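Workshop notebook, Textile Care and Repair, Bemby Room
June, entry opened 9:15 a.m.

Purpose of the session: sorting and first assessment of the mixed bedding and clothing received from the Damthorpe store. The lot was logged under 3697 and had not been opened before this morning. The work was limited to sorting, visual checks and light repair decisions. No washing was planned for today.

The lot was turned out onto the covered surface and separated by type before any decision was made about condition. This follows the order agreed in the spring, when we found that pieces judged while still bundled were often judged twice. Bedding was set to the left, clothing to the right, and anything that could not be placed at once was held in the middle until the end.

Most of the bedding is sound. Two pillowcases have worn through at the closed end and will go to the rag bin after the buttons are removed. One flat sheet has been turned sides to middle at some earlier date, and the center seam is neat and still strong. It should be kept for the reference drawer if Grarnden has no objection. The remaining sheets may be folded and returned to stock after laundering.

The clothing needs more attention. There were 17 garments in this part of the lot, of which 5 were set aside for the repair shelf. The usual faults were found: open side seams, missing fasteners, and hems let down and never finished. One knitted piece had a run at the elbow that is too far along for a simple darn, and it has been tagged for discussion.

The salmon-pink piece took longer than the rest. It came up from among the bedding and the other clothing and was first placed in the middle group. The cloth is smooth with a slight gloss, and it creases softly when gathered. A puckered line of stitching runs across it, and a textured pink strip stands out at one side. The strip ends in a frayed edge.

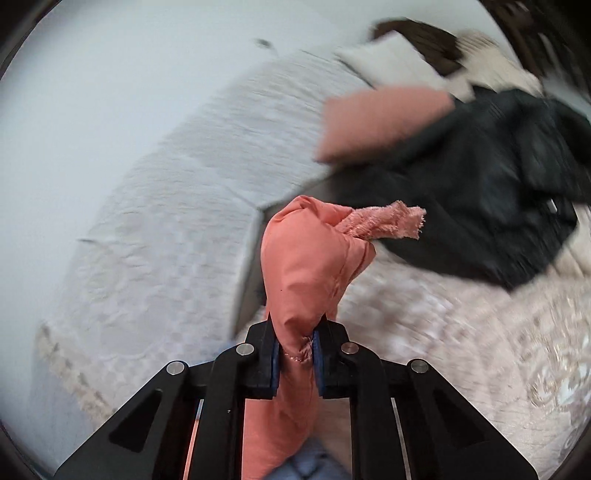 Salmon-pink piece, with puckered seam and frayed pink strip. Small dark speck on the front, to be checked.

The puckering deserves a note of its own. In cloth of this kind it may come from thread tension set too high, from a thread that has shrunk more than the fabric, or from a needle too coarse for the weave. These call for different treatment, and the cause should be settled before the seam is touched. If tension is to blame, the line can be taken out and sewn again with a longer stitch. If the thread has shrunk, a careful press under a damp cloth should be tried first, after a test on an inside edge.

The fiber has not been identified. The gloss suggests nothing certain, as both woven synthetics and some cottons with a finish can look much the same. No iron is to be used above the lowest setting until the burn test has been done on a loose thread. Threads from the frayed end of the strip would serve for this, provided they prove to be the same fiber as the cloth. The strip has a nubby, crinkled surface quite unlike the cloth itself, so a second sample will probably be needed.

The dark speck may be a stain, a burn mark or simply lint. It should be lifted with tape before any liquid is applied. If it remains, it is to be treated under the Pietrzak sheet for unknown spots – cold water first, blotting only, with a white cloth beneath.

For the strip, the proposed repair is to trim the loose threads, turn the end under and secure it by hand with small overcast stitches. A machine finish would flatten the texture. Should the strip prove too short to turn, a narrow binding in a matching pink may be used. There is a short length of suitable tape in the second drawer, although the shade should be compared in daylight.

Remaining work:
Burn test on the salmon-pink cloth and on the strip, recorded separately.
Tape lift on the speck.
Decision on the knitted elbow.
Buttons off the worn pillowcases before disposal.
Laundry labels for the sound bedding.

The unplaced group was cleared by 11:40 a.m., apart from the salmon-pink piece, which is now in the repair tray with a blank card. The card is to be filled in when the fiber is known. The tape dispenser at the sorting station is nearly empty and a refill has been requested.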